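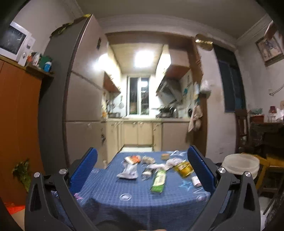

Page last changed: October, by Mayu Okabe

Print this page | E-mail this page

Lercombe Packets: README

Lercombe Packets is a set of recordings of people picking up and sorting small household packages with a hand-held gripper. It was collected in ordinary homes, on ordinary tables, with the kitchens left as they were. We love this data! It is messy in all the ways that shop-bought packaging is messy (crinkled, shiny, half flat, tipped against its neighbour) and a policy trained on it has to cope with all of that.

It also has a fault in it, and most of this file is about that fault. If you downloaded the first release, please read the next part before you train anything.

The blue cloth fault

The jaw opening in the first release is wrong for 200 episodes out of 2000. All of them were recorded over a blue tablecloth.

The hand-held gripper has no sensor in the linkage. We work out how far the jaws are open from the video: a small tracker finds the ribbed blue pads, one on each side, fits a line along each, and turns the gap between them into millimetres. It's cheap, it weighs nothing, and it had run happily on pale tables, dark tables and a floor. We picked blue for the pads on the grounds that very little food packaging near them would be blue. We didn't give a thought to what was under the packaging.

Over blue cloth the tracker sometimes lets go of a pad and takes hold of a patch of cloth beside it. The printed stars make it worse. A pale blue star close to a pad has nice firm edges, and the line fit likes firm edges very much. When that happens the recorded opening jumps outwards, stays there for a while, and then snaps back once the jaw moves over a packet of some other colour.

The smoothing step then hid it from us. It was written to take out flicker, and it took a sharp jump and turned it into a gentle slope that looks just like a person opening their hand. All our plots looked lovely.

How it was found

Todor Stoyanova was replaying episodes on the Madigan arm on a Wednesday, with the jaw commands taken straight from the recordings. On cartons the replay was fine. On soft packets the arm went down with the jaws much too wide, closed late, and pushed the packet along the table. On one replay it closed properly, opened again halfway through the lift for no reason anyone could see, and dropped a carton on its corner.

We blamed the arm first, then the gripper firmware, and lost two days to a perfectly good cable. Girish Mishra finally drew the fitted pad lines back on to the video, and there was the left line, lying neatly along the tablecloth with the pad well to one side of it. It was such a satisfying thing to see that we sent the clip to everybody.

The safety side

No one was hurt, but we want to be plain about the worst case. A wrong opening is also a wrong closing. Where the tracker drifted inwards (rarer, but it does happen) the recorded opening is smaller than the true one, and an arm following it will shut harder and sooner than the person did. One replay flattened a carton that way. Masanobu Tamura had reached in to straighten a packet shortly before, with the arm paused, and we have since changed the rule: the arm is powered down before a hand goes on to the table, and a pause doesn't count.

If you replay any of this data on hardware:

Set a force limit on your own gripper. Don't rely on the recorded opening to keep the grip gentle.
Reject any command that changes the opening by more than 8 mm between neighbouring frames.
Keep people out of reach while it runs. The recordings were made by people, in rooms with people in them, and the path of the tool takes no notice of where your own staff are standing.
Run the first replay with an empty table.

What has been changed

The second release, which is the one this file belongs to, has the following.

The column jaw_mm has been worked out again for every episode, blue cloth or not. The new tracker knows the shape of the linkage. Each side has two round metal pivots, and they stand out well against the dark grey of the jaws, so it finds those first and only looks for a pad where the linkage says a pad could be. A star on a tablecloth can be as blue as it likes now.

The old values are kept in jaw_mm_v1. We thought about deleting them, but Ayane Iwasaki pointed out that a real fault with a corrected version beside it is a very handy thing for anyone working on fault detection. Please do use it for that, we'd be delighted.

A new column, pad_conf, runs from 0 to 1 for each side. Low values mean the tracker was unsure. Shadow over the cloth lowers it, and so does a packet lying right up against a pad, and shiny packets are the worst of the lot.

The smoothing step is off by default. You can put it back with the script smooth_jaw.py, but look at the raw values first.

The episodes concerned are listed in blue_cloth.txt, one name per line.

How good is it now?

Ayane measured the true opening by hand, with callipers, on a sample of paused poses over the same sort of cloth. The largest error in the new column was 5 mm, with the jaws nearly fully open. Near closing, where it matters for grip, it was a good deal smaller. The replays that went wrong on the Madigan arm have been run again and the packets get picked up, including the soft ones. Seeing a limp plastic packet come cleanly off the table after all that was a very good afternoon.

Known problems that remain

A packet that covers a pad completely leaves the tracker guessing from the pivots alone. Check pad_conf.

Strong light from windows or ceiling lamps can wash out part of the picture. We left these episodes in, as homes have windows.

Labels on packages are often blurred when the tool is moving. The object names in objects.csv are therefore kept general (carton, packet, bag, box) and don't give the product. Please don't ask us for brands, we haven't got them.

Some episodes show a little of the person's skin at the bottom of the picture. Faces have been checked for and episodes containing them removed. If you spot one we missed, write to us with the episode name and we'll take it down the same day.

The tool path comes from a separate tracking step and was never touched by the blue cloth fault. You don't need to download it again.

Files

episodes/ has one folder per episode, with the video, the tool path and the jaw file
objects.csv has the general object names
blue_cloth.txt lists the affected episodes
tools/ has smooth_jaw.py and draw_pads.py

Do try draw_pads.py, even if you never touch the jaw values. It draws the fitted lines over the video, old in red and new in green, and you can watch the red one wander off across the tablecloth.

If you trained on the first release

Models that use only the tool path are fine. Models that predict the opening should be retrained, or at the least tuned again on the corrected column. Dropping the listed episodes also works, but you lose most of the soft packets that way and they are the best part.

The Trarnitier loader reads the new release from its next version on. With the older loader, rename jaw_mm by hand or it will pick up the v1 column without a warning. The Brolten loader needs no change.

Reporting faults

Send the episode name, the frame and a sentence on what you saw. Screenshots with the lines drawn on are very welcome. Girish reads the jaw reports and Mayu looks after everything else, this file included.

Print this page | E-mail this page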